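Shop Diary, Ornton branch, November

The trial of evening collection at the Ornton counter ended on Friday. Customers collected 432 orders during the month, of which 31 were returned at the counter. Two parcels remain unclaimed and will be held until the end of next week.

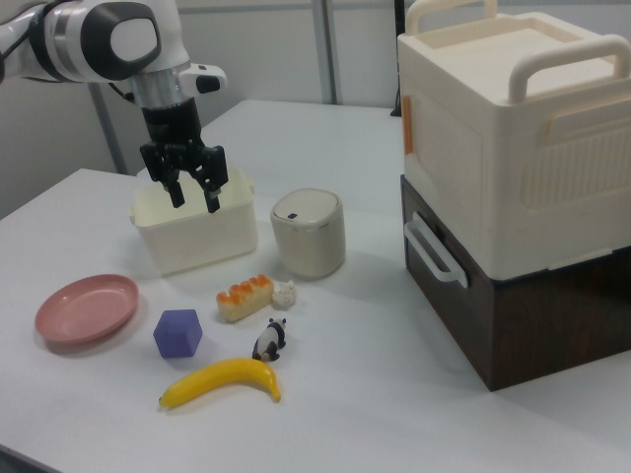 Returns were mostly a matter of sizing – the Diseo range in particular – and the product pages will be amended before the Christmas orders open. Hugo Mallet has asked Skelix for a revised quotation on card processing, as the present charge takes almost 3 per cent of each small sale. Głowacki have confirmed their delivery terms for the new year. The counter will close at seven from Monday.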